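Notes for the Olivares talk: "Who asked for another one?"

Start with the show of hands. Who has seen a sequel in a theater in the past year? Now keep your hand up if you remember the villain's name. Wait for it. Hands drop.

Slide 2. The Masitz problem. For anyone who missed it, Masitz was a decent little heist comedy about a family bakery. One good joke per scene, out the door in under 100 minutes. It did well enough that we got a second, then a prequel about the grandfather, and now a streaming series about the grandfather's boat. I have watched all of it. I would like the boat series explained to me.

Say clearly: I don't hate sequels. The second Masitz is a better movie than the first. My complaint is with the pitch. Every press release says the filmmakers "had more story to tell." Did they? The prequel's big reveal is where the oven came from.

(Drink water. Don't rush the next part.)

Slide 3. Wurnville, the director's cut. This is the one people will argue with me about. The new version is 41 minutes longer. Fans say it restores the heart of the film. I sat through it with a notepad, and what it restores is a dinner party, a second dinner party, and a lot of driving. The sister's letter is lovely and should have stayed in. I'll give them the letter.

Ask the room: if the long version is the real one, what did we all fall in love with the first time?

Slide 4. Test audiences. Studios love to tell us the ending was changed "after feedback." Whose? How many people, in which town, and what were they asked? I emailed the Irus press office with those three questions and got back a poster.

Skip slide 5 if running late. It's the one with the trailers side by side, and the sound never works in this hall anyway.

Slide 6. Nostalgia casting. Bring back the original star, give him 16 lines and a sad look at a photograph, put him on the poster in front of everybody else. Play the clip. Let them laugh. Then ask if he looks like he's having a good time.

Where I come down: wait for reviews from people who weren't flown to the premiere. Be suspicious of the word "reimagined." If the trailer plays the old theme song slowly on a piano, keep your money until somebody you trust has gone.

Leave ten minutes for questions. Repeat each question into the mic.

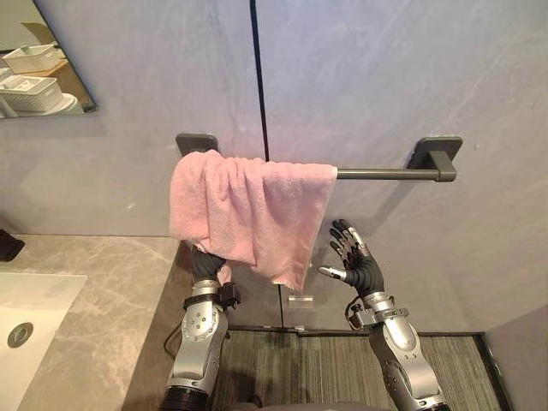
Tullio Sorrentino: I read these before the talk and I think you're unfair to the long Wurnville. The second dinner party is where she figures out he's lying, and without it the letter makes no sense. You're right about the boat, though.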